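Module 9: Rice as a Staple and as a Traded Good
Handout for the second seminar
Course tutor: Ottavio Cattaneo

1. Purpose of the session

Students will consider how a crop grown chiefly for household use came to be bought and sold across long distances. The lecture in October dealt with planting and water. This session deals with storage, milling and the kitchen.

2. Terms

Paddy: rice as harvested, with the husk still on.
Brown rice: husk removed, bran kept.
White rice: husk and bran both removed. It keeps longer than brown rice, as the oils in the bran spoil in time.
Parboiled rice: soaked, steamed and dried before milling.

3. Reading

Pathirana reader, pages 13 to 29, and the short extract on port records at page 177. Students who missed the first seminar should also read the Pralton case study, which is held at the library desk.

4. From mill to kitchen

Long-grain rice generally cooks into separate grains, while many short-grain kinds cling together. Buyers have strong views on this, and a cargo that sells well in one port may sell poorly in another. Household equipment has also shaped demand - a point taken up in the Truden extract.

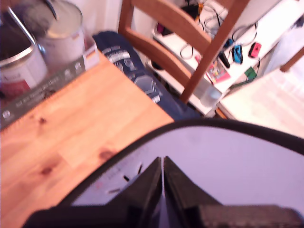
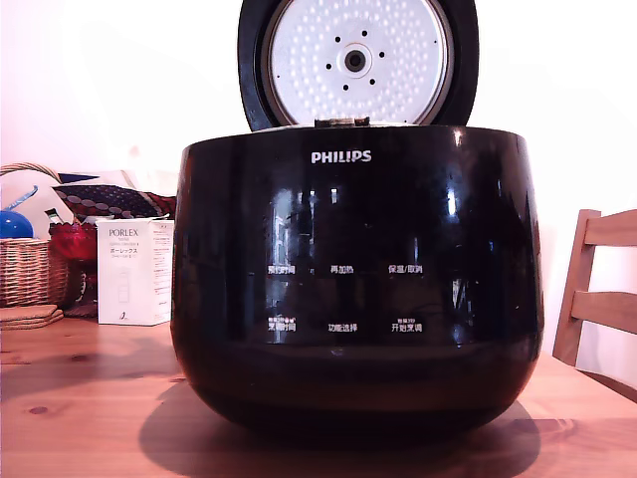
Rice cooker with the lid raised. 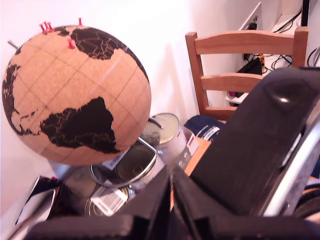

Cork globe with South America and western Africa in view.

5. Written work

Each student is to submit a commentary of 300 words on one of the set extracts by November 27, 2022. Sources must be listed in full. Work handed in late will be marked only where an extension has been agreed with the course tutor beforehand.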